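Home News Opinion Clubs Events Contact

We use cookies to keep this site running. By staying on this page you agree to their use. Accept Settings

In praise of the cheap, boring weeknight egg

I have been cooking for other people for 36 years, and if you asked me what I'd save from a burning kitchen I would walk right past the good knives and come out with a carton of eggs. I mean it! A dozen eggs is twelve suppers for one person, or a very good night for a crowd, and I think we have stopped giving them the credit they deserve.

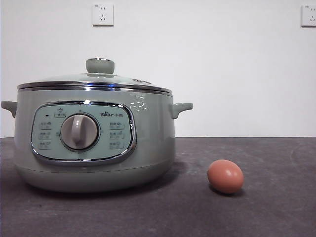

Tagle Home Cooks — Opinion Pages

My argument is a simple one. We should teach people to cook eggs before we teach them anything else, and we should teach it slowly. Most beginners start with a big recipe, something with a long shopping list and a sauce, and when it goes wrong they have no idea which part went wrong. With an egg you find out fast. The white is rubbery, so the heat was too high. The yolk is chalky, so it went too long. You eat the mistake with some salt and try again tomorrow.

Rosalinda Manalastas, who ran our beginner nights back when we met over the hardware store, used to spend the whole first evening on boiled eggs. People grumbled. They had paid to learn dinner! But she had them pull one out early, one a little later and one later still, then cut them all open side by side on a plate, and the room would go quiet (and then very loud). I have seen grown men argue over a yolk like it was a ball game. They went home and did it again for their families, which I can't say for the night we did puff pastry.

I also want to stick up for the small electric pot. There's a certain kind of cook who sneers at anything with a plug, and I was that cook until my daughter moved into a room with no stove. She fed herself well for two years out of one pot: noodles, soup, rice with an egg dropped in at the end and the lid put back on. I borrowed it one March while our stove was out and didn't want to give it back. It's quick to wash and it doesn't heat up the house. If you rent, or your hands get tired lifting a heavy pan, or you just want supper without a big production, get one and use it without shame.

Now, handling. 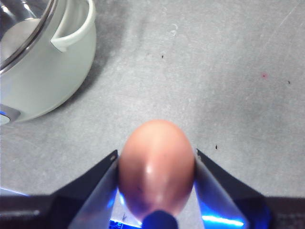
People are scared of cracking eggs, and the fear is what makes the mess. A timid tap gives you a web of tiny cracks and shell in the bowl. Give it one firm knock on the flat counter — the counter, please, and I'll fight Alfredo Navarro on this one, because he still swears by the rim of the bowl — and open it with your thumbs. If a bit of shell gets in, scoop it out with the bigger half of the shell. Works every time for me.

For boiling, lower them in with a spoon. Don't drop them. I start mine in water that's already simmering since they peel better that way, and I'm happy to hear from the cold water people as long as they keep it short. Benjie Agbayani wrote me 2 full pages on the subject last winter, and I enjoyed every word and changed nothing.

Then there's steaming, which I came to embarrassingly late and now do more than anything else. You need very little water, it gets hot in no time, and the eggs cook gently as long as you leave the lid alone.

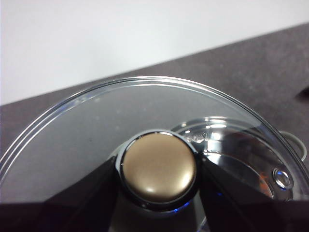 Glass lid with a gold-colored knob.

And please do leave it alone. Lifting the lid to check is the most natural thing in the world, and every time you do it you let the steam out and your timing goes with it. Set a timer and go slice some scallions.

What I'd love to see is our beginner nights going back to that first plain evening. Trinidad Pascual has already offered to bring the bread. We could do boiled, steamed and soft scrambled, all in one night, and send everybody home full. If you'd come to that, or help teach it, write to the club before the next planning meeting. I'll bring the eggs.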